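Reading Fantasy Series, Session 7
Handout: the map and the opening chapter

Read the first 50 pages of Dolley before class. Bring the book, since we will be turning back to the map.

A map at the front of a fantasy novel makes a promise. If Skarkulbridge is marked on it, readers expect someone to go there. In Dolley the town is named on page 2 and reached on page 38, and by then we have heard three versions of what happened at the crossing. Note who tells each one and what they leave out.

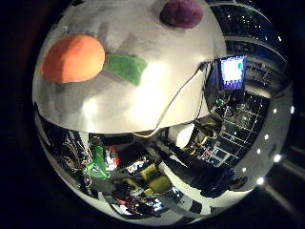

The second point is scale. Minja's journey is given in days, never in miles. The army of 2,000 takes longer on the same road than she does alone, and the author uses that gap to set up the siege. Mark any place where the travel times don't match. There is at least one.

Terms for this session:
Frame story - a story that holds another story inside it.
Secondary world - a setting with no link to our own.
Info dump - background given in one block, usually too early.

Written work: one page on the first scene set in Skarkulbridge. What do we learn from Minja that the map does not show? Quote the text at least twice and give page numbers. Plot summary will not be graded.

Next session: the Dedidum chapters, up to the end of Part One.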